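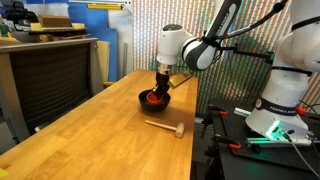 *Keabetswe Steyn*

When I came to this country I rented a room above a shop, and the kitchen had one table for five people. We did not choose each other. For the first weeks I carried my plate to my bed and ate there with the door closed, and I thought this was good manners.

Now I read that new flats are built without a place to eat. There is a counter with two high stools, and the agent calls it a breakfast bar. My friend Tahsin bought such a flat last year. He paid $3,000 for a sofa and he eats every meal on it, with the plate on his knees. He says he doesn't miss a table. I believe him, but I think he has forgotten what it does.

A table makes you look at other people. On a sofa everybody looks in the same direction, usually at a screen. In that shared kitchen I learned more English than in my evening course, mostly from arguments about whose milk it was. I learned also when to keep quiet. A woman called Anoma used to peel vegetables at her end while I did my homework at mine, and we could be one hour without speaking and it was not rude.

I know that space costs money. In my building there are 23 flats, and I have been inside four of them, and only one has a table where six can sit. A family with small children cannot make a room bigger by wishing. But the people who draw the plans can make a choice. They find space for a second bathroom. They find space for a walk-in wardrobe, a favourite of the brochures. I would give both of these back.

My own table is second-hand and too long for the room. To open the balcony door I have to push it to the wall, and in December, when it's hot, I push it twice a day. I have no plan to change it for a smaller one.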